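Search this site Enter keywords Go

How to Put an Item on Your Homeowners Association Board Agenda

Updated 02/01/2021

Any member in good standing may ask the board to consider a matter at a regular meeting. The steps are set out in the bylaws of most associations. The procedure on this page follows the one used at Plelldale, with notes where the Trollamstead rules differ. It covers regular meetings only.

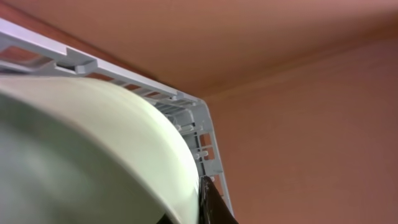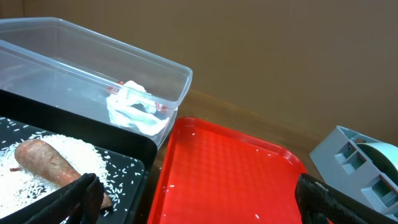
Second photo: clear container with a paper towel inside, and a black tray of uncooked rice.

Before you start

You will need the current bylaws, the rules for member requests (sometimes a separate sheet), and your lot number. Tenants cannot file. A tenant who wants an item heard must ask the owner of record to sign the request.

Check the minutes from the last year. If the board has already voted on the same matter, most bylaws treat a new request as a motion to reconsider, and that has its own form and a shorter deadline.

Step 1. Decide what you want the board to do

A request must name an action. "Discuss parking on Gruber Lane" will usually be sent back. "Adopt a rule limiting overnight parking on Gruber Lane to one side of the street" can be placed on an agenda. If you only want to speak, use the open comment period, where no form is required.

Keep each request to one action. Two actions on one form are split by the office, and the second one goes to the end of the line.

Step 2. Find the section that gives the board authority

Boards can act only on matters the governing documents assign to them. Changes to assessments above the yearly cap, changes to the covenants, and the sale of common land go to a vote of the full membership. At Plelldale the cap applies to any single unbudgeted expense of over $700. Write the section number on the form. If you cannot find one, write "unknown" and the office will look it up, but this can cost you a meeting.

Step 3. Fill out the request form

Enter the following:

Owner name and lot number
Action requested, in one sentence
Section of the bylaws or covenants
Cost, if known, and where the money would come from
Supporting papers, listed by title

Attach copies and keep the originals. Photos should be printed on letter-size paper, one to a page, with the lot or street written underneath.

Step 4. Collect signatures, if required

A single owner's request is placed on the agenda at the president's discretion. A petition removes that discretion. Plelldale requires signatures from 13 lots, one signature per lot. Trollamstead sets the number as a percentage of total lots; with 1662 lots on the roll, ask the office for the current figure before you start knocking on doors. Electronic signatures are accepted at Trollamstead only.

A lot with two owners of record counts once. If both sign, the second signature is struck.

Step 5. File before the deadline

The packet closes ten days before the meeting. Count calendar days and leave out the day of the meeting itself. Requests filed through the Jitari portal are stamped with the time of upload. Paper requests are stamped when a staff member receives them, so a form left in the drop box overnight carries the next business day's stamp.

Save the receipt. The portal does not send a second copy.

Step 6. Confirm placement

The draft agenda is posted four days before the meeting. Look for your item under New Business. If it appears under Consent, the board plans to pass it without discussion along with other routine items. Any director can pull an item from Consent, and you may write to the board asking that this be done.

If your item is missing, send a written inquiry to the office the same day and attach the receipt. Items left off through office error can be added at the opening of the meeting by a two-thirds vote of the directors present, where state law allows it.

Step 7. At the meeting

Sign in before the call to order. The presenter gets three minutes. State the action first, then the reason, then the cost. Directors may ask questions after that, and the answers do not count against your time.

The board may approve, deny, table, or refer. A tabled item returns to the next agenda without a new form. A referred item does not, and you should ask for a return date before you sit down.

Comments (3)

lot82: Does the ten days include the holiday in January? Our office said no and the portal said yes.

creekside_owner: Ours counts holidays. Read the definitions section, it was on the second page for us.

M.T.: Step 6 helped. Mine was under Consent and I would have missed it.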